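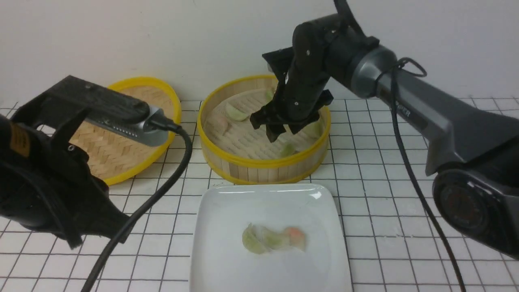
Have you ever heard a grown-up ask for a decaf and wondered what on earth they meant? I used to think it was a special sort of bean! It's nearly always ordinary coffee with most of the caffeine taken out, and the first job is usually to warm the beans up and get them damp. Think of two round bamboo steamer baskets with yellow rims, the sort people cook dumplings in. Steam gets into food and softens it, and it can do much the same for a hard little coffee bean, only in a big metal tank.

Caffeine, by the way, is the stuff in coffee that makes people feel more awake. It's in tea and cola and chocolate too. The coffee plant makes it to help keep hungry insects off its leaves and seeds — and yes, a coffee bean is really a seed. It grows inside a small fruit called a cherry, normally two seeds to a fruit.

Before they're roasted the beans are green and smell a bit like hay (I've got a jar of green ones from a roaster called Cartwright, and my whole desk smells of hay now). Caffeine comes out at this stage, while they're still green. Roasting happens afterwards.

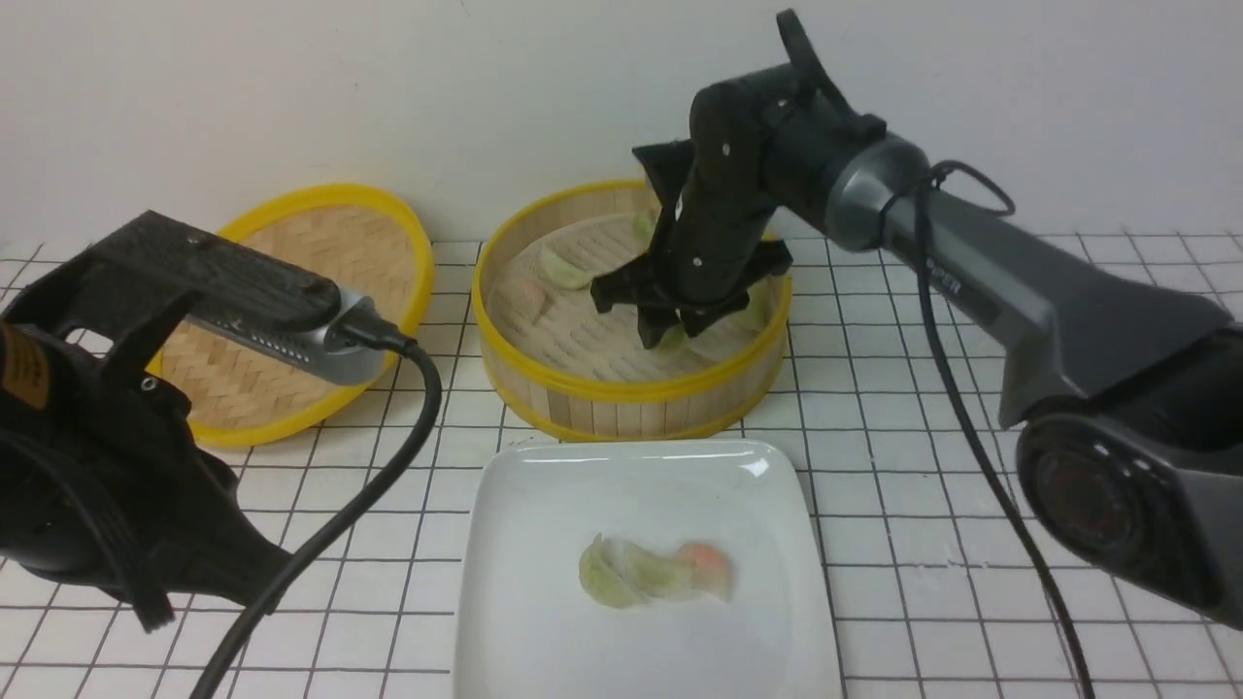
So how do you get something out of a bean without chopping it up? One way is with plain hot water. Caffeine dissolves in water, like sugar does in tea, so if you soak the beans for long enough it seeps out. The trouble is that lots of the flavour seeps out as well. Bother! 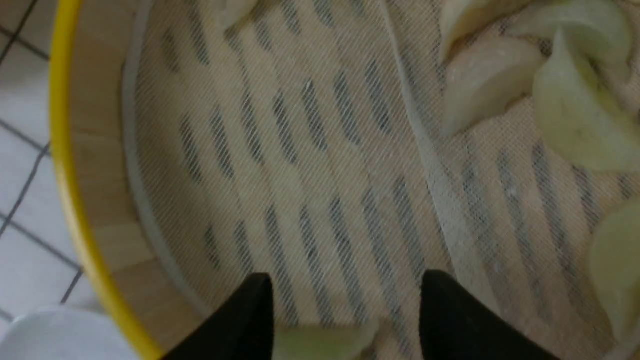 This is where the clever bit comes in. You pour the coffee-flavoured water through a filter to catch the caffeine. Now, you might picture a thin cloth with a fine weave, like the mesh liner in the bottom of a bamboo steamer. A cloth like that will hold back big things, but caffeine bits are far too tiny and would slip straight through. So the water goes through carbon instead, a black material a bit like charcoal and full of teeny holes. Caffeine sticks to it and most of the flavour carries on past.

Then the flavoury water is used to soak a new batch of green beans. It's already so full of coffee flavour that hardly any more will move into it, but there's plenty of room for caffeine.
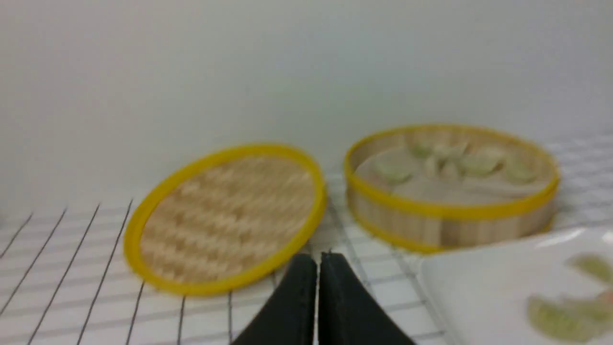
After that the beans are dried and sent off to be roasted, and they turn brown and smell gorgeous. Is every scrap of caffeine gone? No, not quite 100 per cent. There's usually a tiny bit left, so decaf isn't the same as "none at all".

If you'd like to see dissolving for yourself, drop a sugar-coated sweet into a saucer of cold water and leave it alone for 30 minutes. Watch where the colour goes!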